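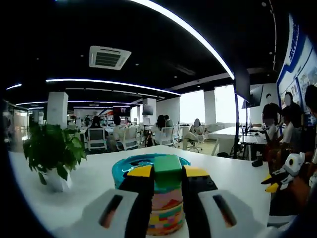

Every June, when the ice at Clullport comes out and the floor goes back to being five-a-side pitches, I have the same argument with the same people in the same café, and it is always about backup goaltenders. I'd like to put my side of it down properly, with no one leaning across me for the sugar.

My view is that a second-tier hockey club ought to play its number two goalie far more often than most of them do. Last season ours, Barnabás Rácz, started 2 league matches out of the whole long winter. He dressed for the rest, opened the bench door, tapped everybody on the pads and went home. He is 19, he moved a very long way to be here, and he spent most of his first year in senior hockey watching it from behind a row of water bottles.

Now, I do understand the coach's side (I've stood near enough to the bench to hear it, often at some volume). Our first choice was in lovely form before Christmas, the points mattered, and you don't leave your best player out at home on a Saturday with the building full. We had 335 in for the Zorkham match, which won't sound like much to anybody from a big city, but in our rink it means people standing on the stairs and the pies gone by the first interval. They want to see a win, and so do I, I may say.

But think about February. By then our number one had played so many nights in a row that he was going down early on everything, and you could see shooters wait for it and lift the puck over him. We lost at Kassab, we lost at home to Bralemier, and then he pulled his groin in the warm-up and in went young Rácz, cold as a fish, for a match we badly needed. He let in three in the first period and hardly anything after that. I thought he grew into it beautifully, and I also thought it was a rotten way to ask someone to learn.

Afaf Khasawneh, who coached my daughter's goalies for years and knows far more about the position than I do, has always said that practice saves and match saves are different animals. In practice you know who is shooting and what he likes. In a match there's a stick in your face and a rebound you can't find, and the only way to get used to that is to have plenty of it. She would give the backup one start in every four, marked on the calendar in September, so he can prepare for it and the other lad can put his feet up without feeling dropped.

I'd go along with that, and I'd throw in some of the home games as well. It's a bit mean to send the boy out only at the far end of a 90 mile coach ride, where hardly any of us can get along to cheer him.

We may drop a point or two in November doing it this way. I could live with that, and I'd still be there in my usual seat by the penalty box, moaning about the power play.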